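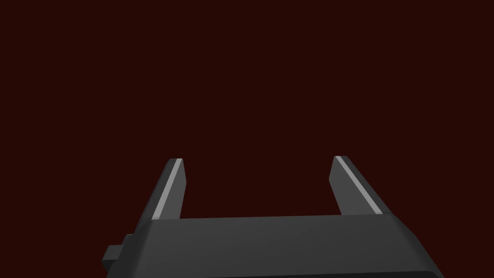 Attachment 1: wrist view in the simulator, gripper open, no objects

Ticket 246
Product: Giltis simulation kit, evaluation license
Opened by: Houda Nasr, Bunetti
Assigned to: Lindqvist support
Status: Waiting for customer

Houda Nasr, 9:15

Hello,

We are evaluating the Giltis kit for our packing cell and we have a problem with the wrist view. The scene file is the one delivered with the kit, "Drodamden tray". It should load a table and a tray with small parts. In the overview window I can see the table and the tray correctly. In the wrist view I see only the gripper and a dark red background, as in the attachment. There is no table, no tray, and also no shadow.

What I have tried until now:

- Closed the program and opened it again. Same result.
- Loaded the scene again from the original archive, in case I changed something by mistake. Same result.
- Changed the light from low to high. The overview becomes brighter, the wrist view stays the same.
- Opened and closed the fingers with the slider. They move in both windows, so I think the picture is live.

There is no error message in the log. Please tell me if you need the log anyway, it is rather long.

One more question, maybe it is connected. Is the dark red a color that the program uses for "nothing to draw"? I did not find it in the manual.

Lindqvist support, 10:40

Hello Houda,

Thank you for the clear list. Yes, dark red is the default clear color of the wrist view. You get it wherever the renderer finds no geometry. Chapter 4 should mention this and it does not, I will report it.

Could you check two values for me? In the sensor panel, select the wrist view and read "far limit" and "visible layers".

Houda Nasr, 11:05

Far limit is 15. Visible layers is "robot" only. In the overview window the layers are "robot, fixtures, parts".

I don't remember to have changed this. My colleague used the same computer in March for the first installation, but he says he only ran the default setup.

Lindqvist support, 11:20

Then the layers are the cause. The far limit is in centimeters and is also too short for this scene, the tray is 40 cm from the wrist at the start position. Please set layers to "robot, fixtures, parts" and far limit to 100, then press Apply and reload the scene. Apply alone does not refresh the wrist view in your version.

Houda Nasr, 13:30

I did both changes. First I forgot the reload and nothing happened - sorry, you wrote it clearly. After the reload I see the table and the tray between the fingers.

Two points are still open for us:

1. When I close the program and start again, the far limit is kept but the layers go back to "robot". I repeated this and it is always the same.
2. The shadow of the gripper on the table is missing in the wrist view. In the overview it is there.

Point 1 is more important. We want to run the pick test overnight without a person at the computer, and with wrong layers all the pictures would be useless.

Lindqvist support, 14:10

Point 1 I can reproduce. The layers are read from the scene file at every start, and the Drodamden file has the old value. Please use "Save scene as" with a new name after you change the layers, and start your test from that copy. Point 2 is a separate setting, "cast shadows" in the same panel, off by default for speed.

Please confirm after the next restart and I will close the ticket.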